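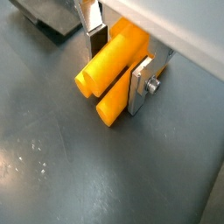 Yellow plastic pieces over the blue-gray work surface.

Welley Plastic Peg Set, reviewed by Donnie Leckie
April 12, 2021

Welley sells these round plastic pegs by the bag, 200 to a bag, for use as spacers and locating pins in light assembly work. I ordered 2 bags in January. The color is a yellow-orange that reads clearly against a dark bench, and a dropped peg is easy to find.

Finish is good. The surface has a slightly waxy look, and the ends are flat and round. Gate marks are small and sit on the side of the peg, so they don't affect how it seats. I measured 30 pegs with calipers and found the diameter consistent enough for a push fit in a drilled hole. Length varied a little more. For anything stacked, sort them first.

Wear is acceptable. One peg went through nearly 3,000 insertions in a steel test block before the fit became loose. The older Masico peg I keep for comparison gave out at 1,055 in the same block. Neither one cracked.

Two complaints. The bag doesn't reseal, and the short and long pegs come mixed, with no option to order a single length. Strömberg separates theirs but charges more.

Recommended for fixtures and mock-ups. Use metal dowels where there is any side load.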